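Frequently asked questions: storage bins and sorting of plastic parts

**Which bin do I use for returned parts?**

The large grey open bins. Small parts go in the Tivix drawers, which are labelled by order code. Do not mix the two, even when a drawer is full.

**What is the load limit?**

Two layers of parts per bin. Above that, the lower parts mark each other and the count at goods-in takes much longer.

**Are codes 1477 and 1877 interchangeable?**

No. Both are mounting pieces for the Mavisano shelf unit and they are close in length, but the hole spacing differs. Check the code on the delivery note before tipping anything out. If the note is missing, measure between hole centres and compare with the drawing.

**Can different colours share a bin?**

Yes, if the code is the same. Nudach supplies colours in separate bags. Keep the bag label with the bin until the parts have been booked in.

**How should long parts be laid down?**

Flat, one at a time, with a gap between neighbours. Parts resting on the rim tend to slide and end up under others.

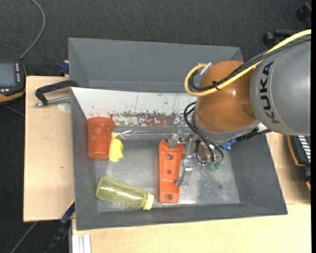

**How do I check a part without taking it out of the bin?**

Holes are the quickest feature to check against the drawing. On a part with through holes, the floor of the bin should be visible in each one; anything else suggests flash or packing material. The orange piece at the gripper has three round holes along its length, the middle one smaller, so it can be matched by hole pattern before anyone reaches for the calipers. The notched end with two raised corners gives the orientation.

**What do I do with a part that matches no drawing?**

Put it in the Baek tray with a dated slip. Deok-su Seol goes through the tray on Monday.

**How are the bins cleaned?**

Dry cloth only. No solvent, including on label residue.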